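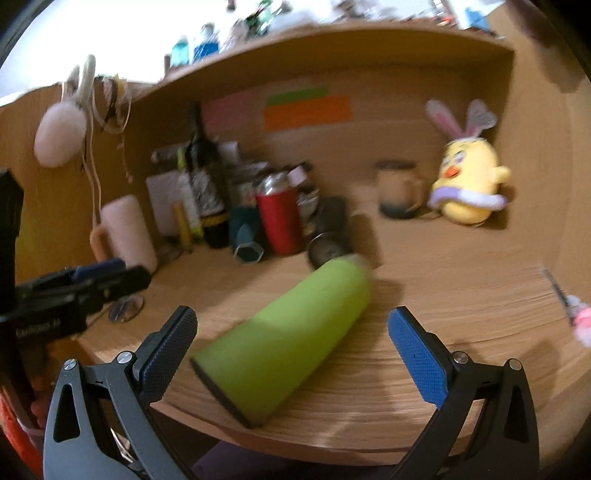
Does a Tidy Desk Help Anyone Work? A Small Study of Shared Study Desks

Project report, second-year module in Everyday Environments
Author: Anil Gowda

Background

The project started from a claim I have heard since school, that a clear desk makes for a clear head. It appears in study guides, on posters in the library and in the welcome booklet for the Vundby residence, where it takes up most of a page. The booklet tells residents to keep "only what you need for the task" within reach. It gives no source for this. I wrote to the residence office to ask where the advice came from and was told it had been in the booklet for years.

I was doubtful at the start and I am still doubtful, though my reasons have changed. At first I thought the advice was simply wrong. Now I think it is too vague to be right or wrong, and most of this report is about why.

The desks

The desks at Vundby are the built-in kind: a wooden surface with a panel at each side, another at the back, and a shelf above. They make a sort of open box. You can't push things off to the side because there is a wall there, and you can't push them off the back either. Anything that comes to the desk either stays on it, goes up on the shelf or gets hung from something.

This matters more than I expected. Most of the advice I read assumes an open table. On a boxed-in desk the clutter collects along the back panel in a row, and the front stays fairly usable until something tall falls over. Tumblers are the worst for this. On the desk I looked at most closely, a big lime-green one was lying on its side across the front at one point, with its base towards the front edge, and a dark teal one was on its side too. A tumbler on its side takes up far more room than one standing up. The booklet has nothing to say about that. It only asks whether you need the thing.

Method

I used two sources. The first was a short questionnaire, sent to 60 residents, of whom 53 replied. The second was a sorting exercise on desks whose users agreed to it. In the exercise every object on the desk was put into one of three groups:

Work: used for reading, writing or making something for a course.
Comfort: drinks, toys, decorations, anything kept because it is liked.
Parked: has no reason to be on the desk except that it was put down there.

The groups come from a handout by Fogh, which we used in the first term. My supervisor thought three groups were enough. I had my doubts then, and the exercise did not remove them.

Problems with the sorting

I had expected this part to be easy. It was the hardest. Take a mug. If it holds tea it is comfort, if it holds pens it is work, and if it holds last week's tea it is parked. You can't tell by standing in front of the desk, and the user will not always say. There was a pale pink mug with an orange-tan handle towards the left of the desk, and I changed my mind about it more than once before leaving it in comfort.

The things hanging at the left side were no easier. A bundle of thin pale cords and dark strands hung down behind the mug, and near it a fluffy pale pink thing with white loops, hanging from the top of the panel. I put the fluffy one under comfort. The cords I first put under work, thinking of chargers, but I had no good grounds for that and moved them to parked. A second person sorting the same desk might well have done the opposite, and that is a fault in the method which I can't talk my way around.

Bottles gave the same trouble. A wine bottle with a black-and-white patterned label stood in the middle at the back, where your eye goes first when you sit down. Is it decoration, or is it waiting to go out? Next to it was a slim white-and-green bottle with a green cap. I put both under parked and was told by another student that I was being harsh. Perhaps I was.

The yellow chick was the one object everybody agreed on. It is a plush toy with a pink-and-white bunny-ear headband and a lavender scarf, it sits on the right of the desk, and it is comfort. I could find no argument for it being anything else.

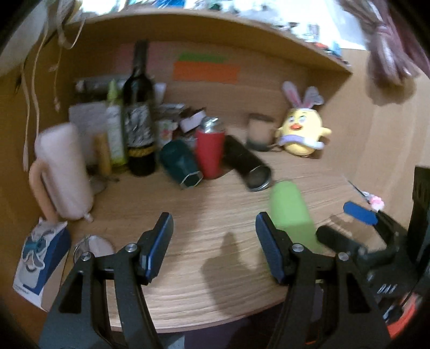 What the questionnaire said

Of the 53 who replied, 29 said they worked better at a tidy desk. That is a little over half, and I would be careful with it. People know what they are supposed to answer. I also asked whether they had tidied their desk before their last deadline, and several of those who preferred a tidy desk had not. One wrote that tidying was what she did when she wanted to avoid the work, which if true would turn the booklet's advice upside down.

I also asked what people would remove first if made to choose. The commonest answer was paper. Hardly anyone offered a toy or an ornament. Paper is the one thing on most desks that plainly belongs to the work group, so by the booklet's rule it should be the last thing to go.

The storage trial

The module asks for a practical part, so I tried one change. Plornarport, a student-run swap shop, lent me desk trays of a type called Hatar, with a raised lip at the front. The idea was that round things would stop rolling about. I had hoped to cover every desk on the corridor, but the trays had to go back early, in January, and only a few were used for the full period.

The results were mixed. Pens and small tubes did stay put. Tall tumblers did not fit in the tray standing beside anything else, so they went back on the desk. Two users filled the tray and then put more things in front of it, so that the tray made the free space smaller — the opposite of what was intended. I would not recommend buying them. The budget line in my original proposal allowed 200 kroner for storage and I am glad I did not spend it.

What can and can't be claimed

I can't say that tidy desks help or that they don't. I never measured anyone's work, only their desks and their opinions, and I should have seen earlier that these don't answer the question in the title. I kept the title because it was the one approved.

I do think the sorting showed something. The word "need" in the booklet does a lot of work and is never explained. A resident may not need a plush chick to write an essay, but asking them to put it away is asking for something different from asking them to stand a tumbler upright. If the page is rewritten I would suggest leaving comfort objects out of it, and saying something about the back row and the shelf, where the parked things end up.

Further work

A second sorter is needed, working separately from the first, with the two lists compared afterwards. The parked group should be split into rubbish and things waiting to be moved. I would also like to see the same desks sorted again later in the term, without warning their users. The blank sorting sheet and the questionnaire are in the appendix.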